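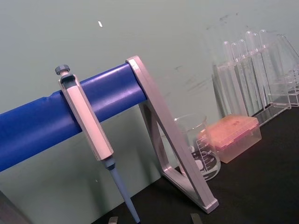 Reply from Buvstead facilities desk: the second-floor corridor doors released correctly during the morning test, but the pair at the east stair stayed locked after the alarm signal cleared. Please advise whether the restored hardware or the new access panel is at fault.

Ticket 218 – Demissie Building renovation, door security
Status: Open, awaiting part
Priority: High

Gorkico response, 10:40 a.m.
The panel log has been reviewed. A release command was sent to both leaves and acknowledged by one. The original bronze locksets were fitted with Indura electric strikes during the renovation, and the strike on the left leaf did not report a change of state. Staff are asked to keep the stair doors held open and attended during working hours until the repair is complete.

Gorkico response, 2:15 p.m.
A technician attended the site. Supply voltage at the strike measured 27 volts with the door at rest, within the permitted range. The strike was cycled by hand and moved freely. The return wire was found pinched behind the restored marble trim and has been rerouted. The left leaf now releases, although its status light remains off.

Buvstead facilities desk, 3:05 p.m.
Release confirmed from the lobby desk and from the panel. The preservation office requests that no further trim be removed without written notice – the stone at this opening is original.

Gorkico response, 3:30 p.m.
Noted. A replacement status switch has been ordered and can be fitted from the hinge side. The ticket will remain open until the part is installed and the alarm test is repeated.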